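October, 2:15 pm. Sutberg flat, living room

Second pass on the tidy-up list with Femi Ojo. Kitchen is finished and signed off, so only this room and the hall are left for today.

Trash first. Small stuff goes in the round white bin: wrappers, paper, bags. Check the blue blanket before folding it, there is a wrapper on it. Fold it in four and leave it on the seat. Shake the woven rug outside and put it back in the same spot.
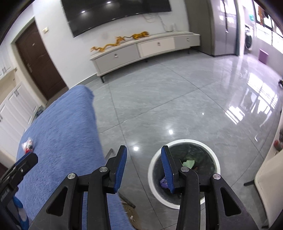
Floor after that. Gray tile, shows every streak near the windows. Used the Zindden cleaner last time at 60 ml to the bucket and it left a film, so go down by half and change the water once. Dry mop to finish.

TV cabinet: dust the top, lift the dragon and the tiger and put them back in the same order, dragon on the left. Leave the drawers alone. The white cables under the TV still need tying up. Femi has a pack of 6 ties from Abubakar, should be enough.

Liners are nearly out. Order 152 on the Endden sheet is the right size, the last lot was too short for this bin and kept slipping down.

Hall at 4. Ask Femi about the key for the meter closet.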